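From: list member, Siltau
To: home-automation discussion list
Date: 23 December 2021
Subject: Re: Can they do the chores yet?

Hello all,

I read the message from Elwood two times before answering, because I agree with half of it. I quote the part I want to discuss:

> We tried the Wunura arm in our canteen kitchen for 12 days in April.
> It could put plates in a rack if every plate was in its place. When
> a cup stood a little to the side, it stopped and waited for a human.
> My view is that we will have no useful kitchen machine for 5 years,
> and I would not spend money on it before then.

My answer is easier with coffee as the subject, so I put two pictures with it. In the first, a person pours from a French press and the robot's gripper holds the paper cup. 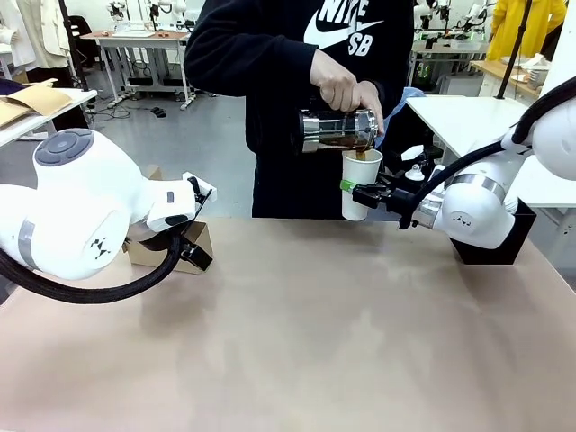
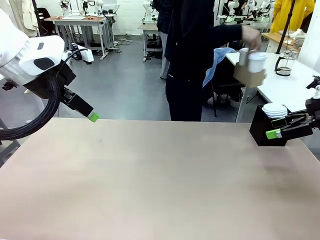

You measure the machine against the whole job, from the dirty table to the clean cupboard. With this measure I also get "not yet". But in my own kitchen the job is never one piece. To hold something still while another person works with it is a small chore, and it is a real one. My mother did it for my father for many years – the bag, the ladder, the end of the shelf.

Where I agree with you is the loose cup. In the small workshop where I am employed we have 2 arms from Karakaya, and they sort metal parts into trays. On a good day they place over 80 parts before somebody must help. On a bad day, a tray is turned by a finger's width and we lose the morning. A home has no trays. Things stand where people left them.

So I would change your question a little. Which chores can we cut into pieces, and which piece can we give away already? Carrying and holding, I think, are near. Wiping a table well is harder than it looks, and folding I do not expect soon.

One thing I would like to know from Elwood: when the arm stopped, how long did it take until it was working again? You did not write this, and for me it decides if such a machine is worth its place in the kitchen.

Regards from Siltau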